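Courses > Applied Automation > Unit 5 > Buying a starter kit

Unit 5 handout: the Henare desk arm kit

Read this before the session. Wullow sells the kit in two versions. We use the smaller one, which costs 932 pounds with the arm, two-finger gripper, wrist camera and one year of the Konen software. The larger version adds a second arm and is not covered here.

Points to check in any kit of this type:

- What the gripper can hold, and how wide it opens.
- Whether spare fingers are sold separately. Wullow does sell them - 61 pounds a pair.
- Whether recordings can be exported without a paid account.

The writing and wiping tasks on a whiteboard come from the Postolgate workbook, chapter 5. Read the chapter first.

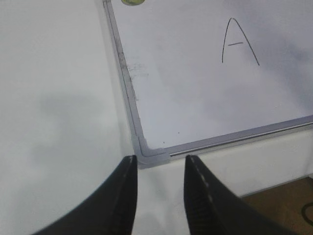
Konen saves each attempt as its own file. Name yours with your group letter and the task number, then note any stops or resets in the log sheet. For the written review, give one page on setup and one on value for money. Hand it in by 9 April 2019.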